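Rust spots on steel gauges stored in foam

Storage and Workshop > Corrosion
Viewed 2215 times

I keep a set of steel pin gauges in cut foam, inside a closed cabinet in an unheated garage. Since December there are fine orange spots where the steel touches the foam, and nothing on the exposed ends. The gauges were wiped with light oil before storage. Humidity in the garage is some 48 percent by day, and I have no reading for the night. Is the foam the cause, or is it condensation?
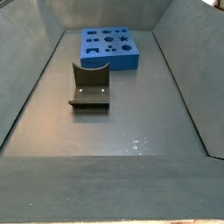
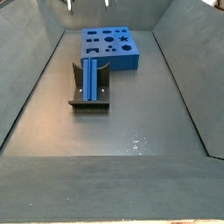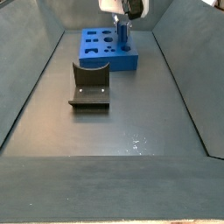

2 answers

Ermelinda Patrício
Accepted, 14 votes

Probably both. The daytime figure tells you little. An unheated garage cools overnight, relative humidity climbs, and steel that is still cold in the morning collects water when warmer air reaches it. Open-cell foam then holds that water against the metal. It also soaks up your oil, so the contact area loses its protection first – this matches where your spots are.

Check which type you have. Press a wet sponge on an offcut for a minute, then squeeze it. If water comes out, it is open-cell. Closed-cell polyethylene is the usual choice for bare steel. Avoid anything chlorinated, and let fresh adhesive cure fully before closing the lid.

Clean the gauges with mineral spirits, oil them again, and wrap each one in VCI paper. Put a logging hygrometer in the cabinet and leave it there overnight.

Brurumis
2 votes

Silica gel. I use the Flotard packs in a Kirnine cabinet and dry them in the oven when they change color. No rust so far. They don't do much if the door seal is bad.

Comment from Salgado: A small pack won't help if the foam is already damp. Dry the foam first.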